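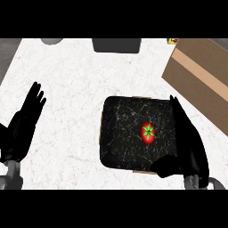 Can a machine clear up a kitchen without help yet? Only small parts of the work, and slowly – most homes will wait some years more.

Korport, a company in Gelstead, said on 12 May 2018 that it will test kitchen chores for three more months. Its software has finished 337 of 2,000 planned trials, all of them simulated. "Soft food is still difficult," said Fung-ping Ho, who leads the tests. "A tomato does not forgive a strong grip." Trials with real dishes are planned for next March in Stekelton.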